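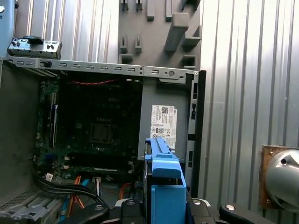 A tower from the Sulgate bench with its side panel off, power supply label showing, blue drive caddy at the front.

Sulgate Tower Notes

README for the parts and photo folder

Hello, and thank you for opening this before diving into the folders. These are the working notes of the Sulgate repair bench, where we take in old desktop towers, see what is inside them, and pass on whatever still has some life in it. Constanza Bustos began the list on paper one September, and Gonçalo Baptista very patiently typed it all up. I (Sofia Henriques) look after it now, so grumbles about spelling should come to me.

What is in the folder

There are 634 photos, nearly all of open cases, and a parts list with 400 entries. The two do not match one to one, and please don't try to make them! Some towers were photographed several times over, and a fair few of the entries on the list are for loose bits that came to us in a box from Tovham with no case at all.

parts.csv is the list itself
photos holds the pictures, sorted by bench number
labels holds what we copied from power supply stickers
notes.txt is everything that would not fit in a column (do read it, it is the best part)

How we write things down

The list has 14 columns, and you can ignore half of them on a first visit. The ones people ask for most are case, board, supply, drives and cables. We use plain words wherever we can. A caddy is the plastic holder a drive sits in, and we put its colour down too, as a blue one is much easier to find in a drawer than a part number. Cables are listed by colour in the same spirit, so you will meet "orange SATA" and "red, top of board" all through the file. It looks a bit homely, I know, but Ilídio Carrilho can find anything in those drawers with it.

For power supplies we copy the label as printed, small type and all, and leave a blank where it can't be read. Please don't fill the blanks from memory or from a similar unit. If a CE mark or a recycling symbol is on the label we tick the column for it, and that is as far as we go. A tick says the mark was printed there and nothing about the health of the unit.

A column called "empty socket" is filled in only when someone has had a proper look under whatever cooler was fitted. Early rows have a question mark there, and I have left them alone.

Things to watch out for

Brackets wander. They get taken out and laid on top of the case, and then they turn up listed with the wrong tower. Conceição Arruda went through the worst of these and moved 8 of them back where they belonged, but there will be more. If a bracket's slots don't line up with anything, try the bench numbers on either side.

Screws are not listed. We did try.

Using and adding to it

You are welcome to use the list and the photos for your own repair group, for teaching, or just for curiosity. Say where they came from, and keep the Lobo credit on the older photos, which were given to us on that understanding. Weltbridge keeps the spare copy, and it is usually a little behind ours.

To add a tower, lay it on its side, take the panel off, and photograph it from above before you unplug anything. Then add your row at the bottom of parts.csv, put your initials in the last column, and send it to me. I sort the list in the evenings, after seven as a rule, so your row may sit there a while before it moves.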